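Equipment Planning Assistant, bench cells (part-time, fixed term)

Clarnent is looking for someone to help us plan and buy the equipment for our next set of two-arm bench cells. We have money for the first round from September and we want the list right before we spend it.

The job is mostly quotes, spreadsheets and asking people what they need. You will spend some time in the workshop as well, so that you know what the parts are for.

Hours: 20 a week, worked over 4 days. Wednesday has to be one of them, as that is when orders go out.
Length: 13 months
Place: our Barkley site, with one day a week from home once you have settled in
Reports to: Marleny Escobar, equipment planning

What you will do

Keep the parts list for each cell up to date, from arms and grippers down to cable ties, rails and slotted trunking.

Get quotes and compare them on the same terms, with delivery and spares included. We have been caught out by spares before.

Work with the Trikik team on what each cell has to handle. At the moment that is phones and phone stands, and Seol will follow with small boxed goods. The test items come out of the same budget, so they need planning too.

Draft the yearly spend by quarter and flag anything with a long lead time. There are 40 lines on the current sheet and several have no supplier against them yet.

Write short notes on what we should repair, replace or leave alone.

What we need from you

Some experience of buying or stock control. It does not have to be in robotics - a school, a hospital store or a garage would be fine.

You should be comfortable with spreadsheets and happy to ring a supplier who has not replied. You should also be able to read a simple drawing, or be willing to learn. We do not ask for a degree and there is no programming in this job.

How to apply

Send a CV and one page telling us about something you bought for a workplace, what it cost and what you would do differently. Please do not send a general covering letter. Marleny will reply to everyone who applies.

Interviews last 40 minutes. We will give you a short parts list and ask which items you would order first. After that there is a visit to the workshop, where you can talk to the people who use the cells. Tell us beforehand if you need step-free access or a different time of day. 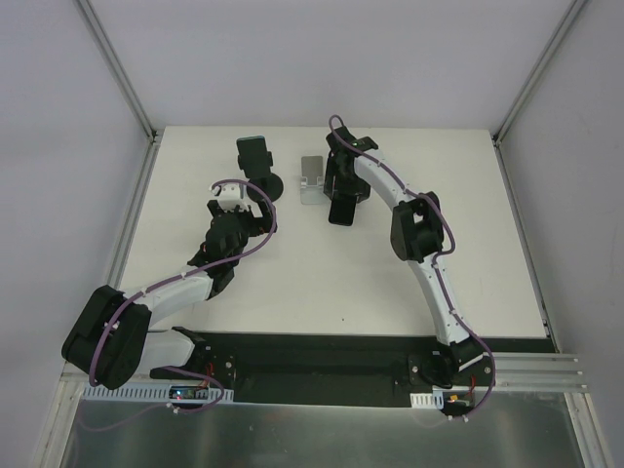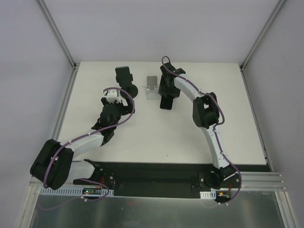 Phone stand work in a two-arm cell. The silver stand is empty in both pictures.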